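Towels stiff and scratchy after moving, black stuff covered in lint

Posted in Laundry & Cleaning

korkau_kid
Moved in January, new apartment, same detergent I've used for years. Now every towel comes out like cardboard. Dries you about as well as cardboard too. Also anything black comes out of the dryer with white fuzz all over it.

What I've tried so far: more detergent (worse). Fabric softener, the blue kind, full cap (smells nice, towels now sort of waxy). Extra rinse, helped a litle maybe. Washer is a top loader that came with the place, dryer is a Flilen, older, seems to run fine. Full load of towels takes 90 minutes though, which seems like a lot?

Landlord says the water's hard here but didn't say how hard. Can't install a softener, I rent. Not looking to buy all new towels. I spent 76 bucks on the last set and they're not even a year old.
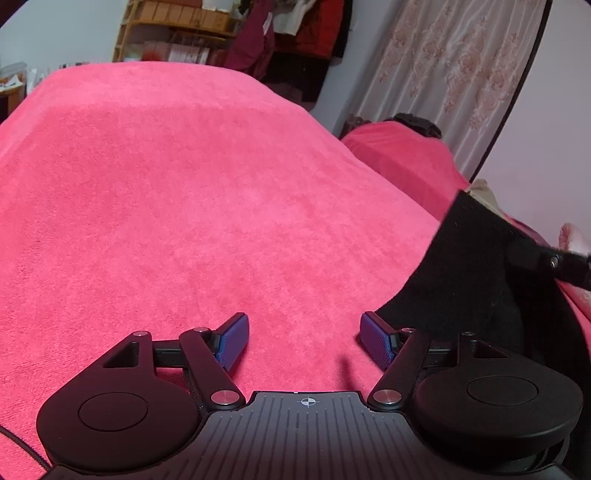
Do I have to strip them? I've seen people do the bathtub thing with hot water and powder and the water goes gray and it looks kind of gross and kind of great. Worried about color though. Most of mine are colored, not white.

Tanner Marchand
You're using too much of everything. Hard water plus extra soap = film stuck in the loops. Softener puts a coating on top of that. So stop the softener today, all of it, sheets too.

What I'd do:
Wash just the towels, warm, NO detergent, a cup of plain white vinegar in the rinse. Not the same load as bleach, ever. You'll probably see suds even with no soap in there. Keep running them that way till the suds quit. Took me three loads when I lived out in Nerbridge, and the water there is awful.

After that go back to detergent but half of what the cap says, and add washing soda if your water really is hard. Cheap test strips will tell you, hardware store has them. Mine came back 447 and the guy at the counter whistled.

Skip the tub soak for colored ones. Or do one washcloth first and see what happens to it. Hot water and all that powder can pull dye and then you've got a new problem.

90 minutes is long. Check the vent hose where it goes into the wall, not only the screen. Mine was packed solid. A full load should be more like an hour, less if you dont stuff it.

Lint on black clothes is mostly the towels. They shed. Don't wash them together, thats it really. Turn the blacks inside out, shake everything before it goes in the dryer. For what's on there now a lint roller or a damp rubber glove, wipe one direction only.
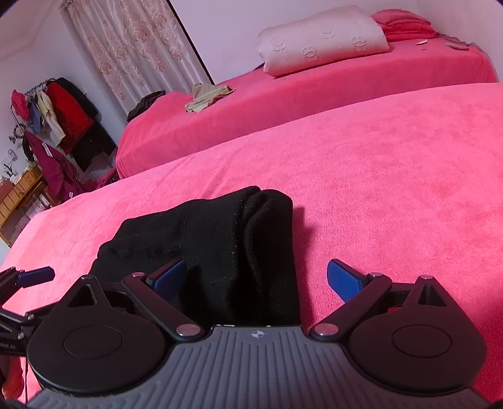
Black knit with the little light flecks on it

Oh and scrub the lint screen with dish soap once in a while if you've been using dryer sheets. They leave a film on it and air won't go through right. Hold it under the tap, if water sits on top instead of running through, it needs it.

gagnon_street
just buy a spinny drying rack and hang them outside, no lint no problem

gagnon_street
ok sorry just saw its an apartment. wool balls then? I have four, not sure they do anything. My dryer is an 800 dollar one and towels still come out meh so dont let anyone sell you a new machine over this

korkau_kid
Did two vinegar loads Monday night. There were suds! With zero soap. Gross. Towels already bend again. Still have to pull the dryer out to look at the hose, it's wedged in a closet and I need a second person. Will do one more load and get the test strips.

Does the vinegar smell go away? The hand towels still have it a bit.

Tanner Marchand
Yeah goes away once they're fully dry. If not you used too much, half a cup is plenty for a small load.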